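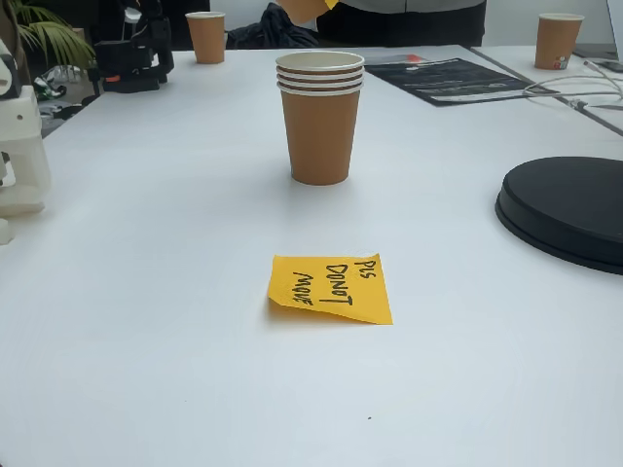 Grippers, round two, and I have Opinions

20 Oct 2021

So I've spent most of this month trying to get a robot arm to stack paper cups, and I'm going to write it all down before I forget which gripper did what. Anyone who read the May post will remember I was very pleased with myself for getting a suction cup to pick up beer mats. Cups are a different animal.

The trouble with a paper cup is that it's hardly there. It weighs next to nothing, it gives when you squeeze it, and the sides slope, so whatever you hold it with wants to slide up or down as the grip tightens. Stacking sounds easy (they nest! they practically want to go in!) but if the one you're carrying is even a bit tilted the bottom edge catches the rim underneath, and then you're pushing the whole stack along the table.

First up was the Pesum, the cheap two-finger one. I'd been rude about it before I'd even taken it out of the box and I take about half of that back. It's light, it bolts on in a few minutes and the fingers are flat plastic you can stick things to. Out of the box it has two moods, open and crush. I turned the current limit down as far as the menu goes and it still put a dent in every cup. What saved it was a strip of foam draught excluder on each finger – the sort you buy for windows. After that I got 43 decent stacks before the foam started peeling, and I'd count that as a win for something off a DIY shop shelf.

Then the Skerari, which costs a good deal more and feels it. It can tell you how hard it's pressing, and you set a force and it stops there. Lovely. With cups I ended up right down near the bottom of its range and it was steady as anything. My grumble is the size. It's a chunky thing, and when you come down over a stack with other cups standing nearby the knuckles stick out and clip the neighbours. I lost a whole afternoon to that before I changed the approach so it always comes in from the clear side. It's also slow to open, and you have to wait for it or it drags the top cup back out with it as it leaves. I put in a pause of 200 milliseconds and that cured it.

Controllers, quickly. I started on the Virk box because it was already wired up, and it's fine, but changing a speed means stopping the program, editing, and loading it all again. The Jorkdale one lets you nudge values while the arm's moving, and once you've had that you won't want to go back. The Jorkdale manual is dreadful, mind you. There's a page on tool offsets that has the sign the wrong way round, and I only found out by driving a finger gently into the table.

Some other bits I picked up along the way:

Slow down for the last 25 mm. Everything before that can be as quick as you like.

Hold the cup high, just under the rim. The rolled edge stiffens it and it doesn't fold in.

Put a note by your stack if you share a table. A big one. If your program has the stack position typed in by hand, as mine does, then somebody being tidy and shifting it over by a thumb's width is enough to wreck the run.

That last point is really a camera problem, and it's what I'm doing next. I've tried one overhead and one on the wrist and so far prefer the wrist, though it goes blind as soon as there's a cup in the fingers. White rims on a white table don't help either. I may try a coloured mat.

If I had to buy one tomorrow it'd be the Pesum and a roll of foam, and I'd spend what was left on the Jorkdale.

Shared 25 times · 3 comments

benchmuddler
Have you tried silicone tape for the fingers? Foam never lasts for me, it goes at the corners first.

tinplate_owl
That wrong sign in the Jorkdale manual got me too! Bent a bracket finding it. Looking forward to the camera post.

gantryfan
Would the Skerari take narrower fingers? Might sort out your clipping.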